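4.3 Do divided bins keep sorted stock sorted?

The case for dividing a storage bin is usually made on grounds of tidiness. Suppliers claim that a partition halves the area to be searched, keeps like with like and discourages overfilling. The Sendley handling guide repeats all of this and offers no measurements in support. We were not persuaded by the guide, and after one season of observation at the Nunden and Penrose storerooms we are only slightly more persuaded by the bins.

Our records cover 15 divided bins, 8 at Nunden and the remainder at Penrose, inspected on Saturday mornings before the counters opened. At each inspection we noted which compartments were in use, whether items of one colour lay together, and the state of the walls and floor. We did not weigh contents. An earlier proposal to score neatness on a scale of 12 points was dropped when two observers could not agree on what the middle of the scale meant, and we doubt that comparable scales in the trade literature have fared any better.

The first difficulty is that a divider does nothing within a compartment. Once short bars and blocks are put into the same half, they settle as they would in any open tray. Jallomholm's favourable report treats a compartment holding two kinds of item as "sorted" if no item has crossed the partition. By that standard almost any bin would pass. We counted a compartment as sorted only when each colour could be picked out as a group, and under this stricter rule the advantage of the divided bins shrank to something we would hesitate to call an effect.

The second difficulty is uneven use. In 14 of the bins, one compartment was plainly favoured over the other at most inspections. An unused half still takes up shelf space, and it collects debris. If half of a bin is regularly left idle, a smaller bin would seem the obvious alternative, yet the guide does not consider it.

Figure 3 illustrates both points. The red bars lie close together at the left end of the front compartment, whereas the green blocks are more scattered and share no common line. The rear compartment holds only tiny scraps. A reader inclined to favour dividers may call this a partial success, but the grouping of the bars owes nothing to the partition, as the blocks occupy the same side of it.

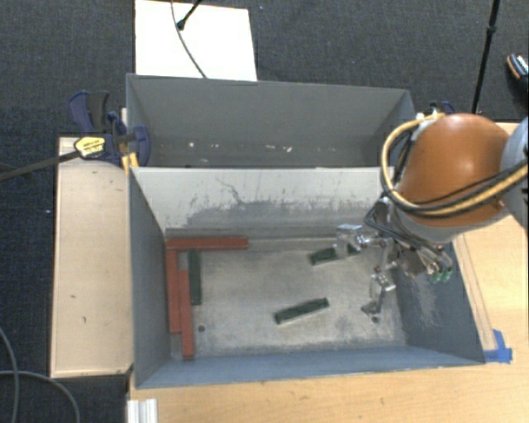 Figure 3. Divided grey bin with red bars and green blocks in the front compartment.

Wear is harder to interpret. The upper surface of the partition in Figure 3 is heavily rubbed and streaked, and the floor of the front compartment is scuffed, with darker dirt along its edges. It would be tempting to read such marks as a history of use. We have resisted doing so, as we hold no record of the bins' condition when new and cannot separate damage in service from damage in transit or cleaning.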